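About Us
Print this page | E-mail this page

Hi, I'm Malou, and if you've rung the workshop in the past few years it was probably me who picked up (sorry about the noise behind me, the thicknesser lives right beside the phone). We're Ustholm, a small shop making and restoring timber beds, blanket boxes and the odd cradle, and we've been in the old dairy building at Gelow for 28 years now. Not me personally. I came along ten years in, to do the books for a fortnight, and I never gave the key back.

The name comes from a farm my grandmother talked about and I've never found on any map. It was on the sign before I arrived, painted by my uncle, who started the business with a bandsaw, a borrowed trailer and one very patient customer. She wanted a four-poster copied from a photograph of her parents' house. It took him most of a winter and he got the posts wrong twice, but she still has it and we've since made two smaller ones for her grandchildren!

These days most of what we do is beds. We make a spindle bed, a plain panelled bed we call the Chowdhury (after the family who ordered the first one and then kept sending us their cousins), and a low platform bed called the Steltia, which was meant to be a one-off and is now what keeps the lights on. All three come in every mattress size, and we'll happily do odd ones. Old mattresses are nearly always odd. If yours is an heirloom, measure it in three places before you ring, and then measure it again with someone else holding the tape.

We work mainly in blackwood and Tasmanian oak, with a bit of Huon pine when somebody brings us some from under their house. Joints are mortise and tenon, pegged, and the side rails bolt on with proper bed bolts so you can get the thing up a staircase. I can't tell you how many lovely old beds we've seen with the rails glued in by a well-meaning relative. We can get them apart, but it's slow and there's usually some swearing.

Colour is where people get nervous, and fair enough. We'll send you stained samples in the post, up to 10 of them, and you can keep them as long as you like. Look at them at night with the lamp on as well as in the daytime. A honey colour that's gorgeous at noon can go quite orange by eight o'clock, and you'll be looking at it by lamplight more than you think. Most pieces get an oil and wax finish. We can do milk paint too, in grey, barn red or a soft green, and we rub it back at the edges only if you ask us to.

Restoration is the other half of the place. Loose spindles, split headboards, cradles that have spent 55 years in a shed, we like all of it. Please don't strip anything before you bring it in. I know it's tempting! We'd much rather see the old finish, even when it's gone black and sticky, and half the time there's a bit worth saving.

From order to delivery is normally four months, a little longer if you order after July, when everyone remembers that Christmas visitors need somewhere to sleep. We deliver ourselves, in the green van, and we put the bed together in the room and take the packing away with us. If you've got a dog, tell us its name beforehand.

You're welcome to drop in and have a look around. The showroom is really just the front end of the workshop with a rug in it, open from 9 am, and the kettle's on the shelf by the door. Closed shoes, please, and kids are fine if they hold somebody's hand.

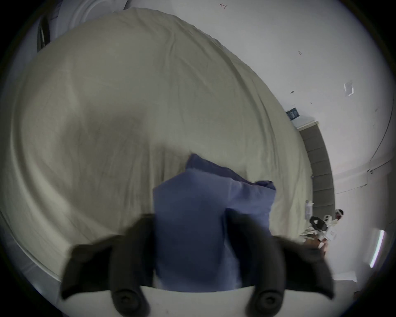
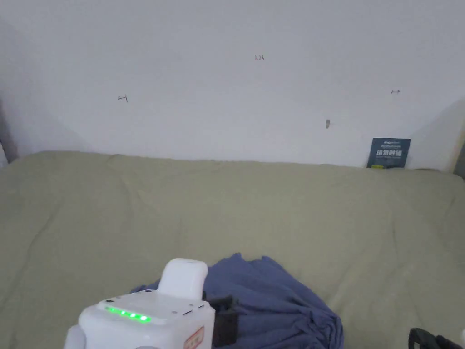 USTHOLM | Beds and Bedroom Workshop, Gelow

If you'd like a quote, e-mail me the mattress size, the timber you fancy and a rough sketch (the back of an envelope is fine, I've had worse). I answer in the evenings once the machines are off, so give me a day or two, and ring if you haven't heard by then.

Filed under: About Us, Our Workshop, Handmade Beds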